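Irkness House Newsletter, June 2020

THE SNACK SHELF HAS NEW BINS

Many of you asked in April if we could do something about the snacks in the second floor kitchen. It was one deep drawer for everything, and to find a bag of chips you had to lift all the other things first. The small boxes went always to the bottom, and some of them were past their date when I took them out. So I made a new system, and I want to explain it in this item, so that we all put the things back in the same way.

I bought three plastic bins in cream color from the Zenley store on Kinnear Street. I looked also at wire baskets, but thin packages fall over in them and the corners come out through the holes. The plastic ones have a cutout at the back, so you can take a bin with one hand and bring it to the table.

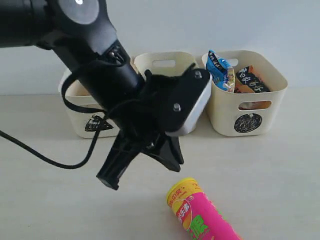

For the labels I thought a long time. In our house we read several languages, and a label in English does not help everybody in the same way. Also the snacks change every month, and I did not want to write "cookies" on a bin that has no cookies in it. For this reason each bin has only a shape, which I drew with a black marker. One has a triangle, one has a square and one has a circle. My drawing is not very beautiful, but you can recognize the shapes from the door.

The rules are these:

Triangle is for the cans, the tall round ones with a lid. Please lay them down in the bin if they do not stand well.

Square is for small boxes and small packs, everything that was lost in the drawer before.

Circle is for bags. Put them in standing, with the printed side to the front, so that we see what we have.

I began with the bags, as they take the most space. The cans can wait on the table until the end.
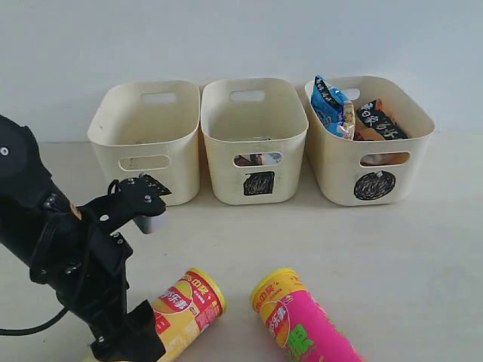
Circle bin with the bags in it, two cans still on the table.

If you open a bag and do not finish it, please fold the top and close it with a clip before it goes back. The clips are in the cup beside the kettle. A bag without a clip becomes soft in one night, and then no person wants it. For the cans it is more simple, you only press the lid until it is closed on all sides.

Some residents asked me which flavors we will have. I buy what is on the list on the refrigerator door, and when the list is short I choose something myself. The potato chips in cans are the most wanted at this moment. I was not sure about sweet or fruit flavors for a potato chip, but I tried one and I have changed my opinion.

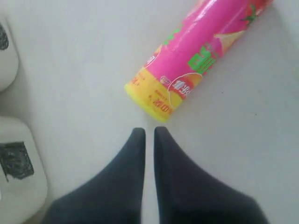

Please do not roll the cans to each other over the table, I have seen this more than one time. The chips break and the last person gets only crumbs.

About the small boxes I have one more wish. Place them on the bottom of the bin and not on top of other packs. If a box is empty, flatten it and bring it to the paper recycling by the stairs. An empty box in the bin looks like a full one, and then I do not buy new ones.

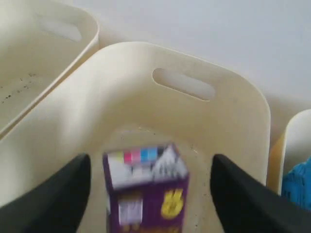 The bins are easy to clean. Take everything out, wipe the inside with a damp cloth and a little dish soap, and dry well in the corners, where the crumbs stay. I will do it at the start of each month. If something spills before, please do it yourself the same day. The outside has already a few gray marks, and I will try baking soda on them.

The money for snacks stays the same, 5 dollars per month from each resident. You can put it in the envelope in the office, room 18, with your room number on it. If you have an allergy, write it on the list in red, and I will keep those snacks in a separate place.

Next I would like to do the tea cabinet. If you have spare jars with good lids, leave them on the windowsill in the kitchen, and please take the old labels off first.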